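Anyone written up a district pioneer history from a family collection?

saltbush_sal
Posted January 2024

G'day all. I've ended up with my great-uncle's papers on the early days of Nurneven and I'm a bit out of my depth. He spent his whole retirement on it. There are station diaries from Kasa (the old run out past the creek, 1,684 acres by the last survey), 118 letters he'd numbered himself in pencil, and receipts for everything down to fence wire. My cousins reckon I should turn it into a book for the district. I'd love to, but I've never written anything longer than a footy club newsletter! Where do you even start, and do I need permission to print letters from people who've been dead for yonks?

mallee_reader

Lovely project, I'm green with envy. I did something similar for our side of the river and the best thing I did was put off the writing for months. I made a plain spreadsheet first, one line per item, with date, who wrote it, who it went to and a few words on what's in it. Keep your great-uncle's pencil numbers, because if he left notes anywhere they'll refer to them. And leave everything in his order until you've worked out what the order was. I tidied one box by date on the first weekend and I'm still cross with myself.

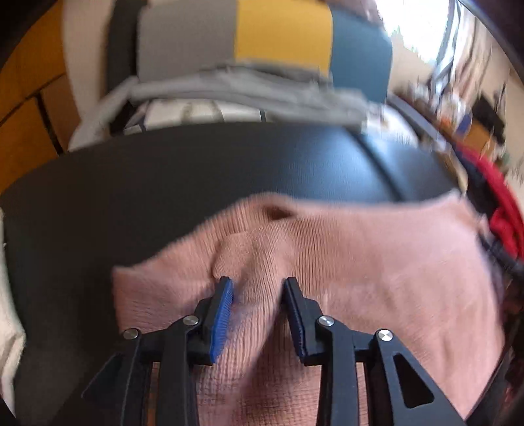

On permission, owning a letter doesn't mean you own the copyright in it. That starts with whoever wrote it, and old unpublished stuff has its own rules, so ask the local studies librarian or the state library before you quote great slabs. Mine was a gem about it. For the letters where I could find descendants I just rang them up, and two families sent me more letters — one lot still tied up in string.

Oh, and pick a finish year. Mine was meant to stop at the railway and it wandered off all the way to the second school hall.

tin_shed

just scan it and chuck it online, no one buys local history

kelpie_and_cuppa

Bit harsh, tin_shed. Our history group had a print run done through Kuvus and we sold the lot by September, mostly to people who'd moved away and wanted their nan's name in the index. So do an index! It's dull work but it's the first page everyone turns to.

I'd also check the diaries against the rate books if the shire still has them. Ours had Arumugam station spelt four different ways, and the run we'd been calling the oldest in the district was the neighbour's.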